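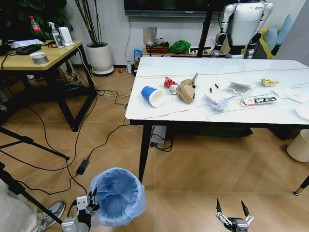 What happens to the cleaners when the robots start clearing the tables?

At Wellus they are still on the payroll, on the same hours, and most of them now spend part of each shift setting up, watching and correcting the machines.

Wellus runs cleaning crews for shared offices and rented event rooms in Manville. It began training two-handed robots for table clearing in March, using a system from a supplier called Clurkent. I spoke with the woman who supervises the evening crew there. She has cleaned buildings for most of her working life and asked that I leave her name out, which I have done for everyone on the crew.

I wanted to know first what the job looked like before.

"You came in, you got your cart, you did your rooms," she said. "Tables, bins, floors, restrooms. You didn't talk to anybody much. If a room was bad you stayed late. That was the whole system."

The robots do tables and nothing else so far. A worker lays out the kind of mess people leave behind, such as cups, wrappers, batteries and used paper, with a lined bin on the floor nearby, and the robot is taken through putting it away. Then the table is laid out again in a different way. She said the layouts matter more than she expected.

"They told us, make a mess. So the first week everybody made the same mess. Cup here, paper there, all nice and spread out. The engineer said no, do it the way you find it. Well, how I find it is the wrapper is stuffed in the cup and there's gum on the wrapper."

Crew members now take turns doing the layouts. She thinks they are better at it than the engineers, and the engineers have told her the same. One of her people keeps a grocery bag of odd trash in a locker for this purpose. She has had to ask him to take the food out of it.

I asked what the machines find hard.

"Anything flat. Paper that's lying flat on a smooth table, you and I slide it to the edge and pick it up. You don't think about it. That took them weeks. Plastic bags too, because they're never the same shape twice. A paper cup is easy. Cups were the first thing that worked."

Batteries were a different kind of problem. Wellus does not allow them in the regular trash, and a worker has to check for them before a bag is tied. "A new person gets told that once. With the robot it's a project. Which ones go where, what if there's a battery under a napkin. For now we check the bags by hand, the same as always."

Pay was the subject she had most to say about. When the program began, the company offered 2 workers a higher rate to train full time. The rest of the crew were asked to help when needed at their normal rate. She objected to that in front of the whole shift.

"If I'm showing a machine how to do my job, that's not the same as doing my job. It's more. You have to go slow, you have to do it over, you have to say what went wrong. So pay for it."

The company changed the arrangement over the summer. Anyone who spends time on training now gets the higher rate for those hours, entered on a separate line of the time sheet. She brought a copy of hers to show me. The line is labeled "3020," which is the code payroll picked, and the crew uses it as a verb. If someone is in the training room, they are thirty-twentying.

Not everyone wants the hours. Of the people on her shift, 4 have asked to be left off the rotation. She said one of them gets bored, one doesn't like being recorded, and the others haven't given a reason and don't owe her one.

"I had somebody tell me, I'm not going to dig my own hole. I didn't argue with him. I don't know that he's wrong."

I asked whether she thinks he is wrong.

She took a while with that. "I think the table part of the job goes away. Not this year. I've seen how slow it is. I can clear a conference table before that thing has decided about the first cup. But it'll get faster and I won't. What I want to know is what the rest of the job looks like then, and who gets to keep it. Restrooms aren't going anywhere, and if the job is all restrooms, that's a worse job."

She has raised this with management twice. The answer, as she reported it, was that there are no plans to cut hours and that the company expects to take on more buildings. She would like it in writing. Wellus confirmed to me that the hours for the evening crew are set through next year and would not comment past that.

Some of what has changed is physical. Her wrists and lower back hurt less, she said, on weeks when she trains for several shifts. Standing in one place bothers her feet, and she asked for a mat, which came. The cables were another complaint. She wanted them taped down after somebody on the crew caught a foot, and she walks the floor herself at the start of each session.

"That's a cleaner's habit. You look at the floor first."

Some of it is harder to put a name to. The crew used to be spread over separate floors and now several of them are in one room for part of the night, along with the engineers, who are mostly half her age. She has learned some of their words and they have learned some of hers. They call a failed attempt an episode to throw out. She calls it a redo. One engineer asked her to explain how she ties a liner so it doesn't slip down inside the bin, and he does it her way now.

"He'd been doing it wrong his whole life," she said. "His mother should have shown him."

Near the end I asked what she would tell a crew somewhere else that was about to start the same kind of program.

"Ask about the rate before you start, not after. Ask who sees the video. And get a chair in there. We didn't have a chair until the second month."

Her shift was about to begin, and she had two people out sick, so the training room would be dark that night and everyone would be on regular floors. She had to go and find somebody to cover the lobby.

Posted 12/31/22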